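3.2 Watching the feeders

I started out with six feeders in May, all of them hung along the old bike path behind Skinner, and I counted hummingbird visits from a lawn chair with a thermos and a clicker. It was lovely, and it was also a terrible way to collect data! Any time I reached for the thermos I lost a bird. So for the second round I switched to a visit counter made by Okik, which clips under the perch and logs a tick whenever something lands (bees, happily, are too light to set it off).

Each feeder held the same sugar water, one part white sugar to four parts water, no dye. I changed it every other morning on my way to work, by bike, with the jars wrapped in a towel in my front basket. Two of the feeders sat in full sun and the rest in shade, and I'll come back to that in Section 4 because the shade turned out to matter a lot more than the flowers did.

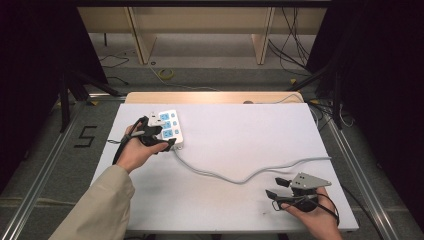 Figure 3. White power strip and its light-gray cord on a white board.

The counters logged 292 visits at the Grornex end of the path and 200 at the Gredico end, where the traffic is louder and there's a cat. I threw out any tick that came within 25 seconds of the one before it at the same perch, as a hovering bird will often lift off, think it over and sit right back down. That rule is a bit rough on the really bold males (they'll chase off a rival and be back on the perch in no time), but I'd sooner miss a few visits than count one hungry bird three times.

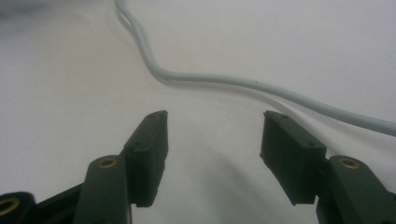
I also kept my lawn chair notes going on weekends, mostly for fun, and I'm glad I did. The counters can't tell a female from a male, or a hummingbird from a very determined chickadee, and my notes have both. Where the notes and the counters disagreed, I kept the counter total and marked that day with a star in Table 2.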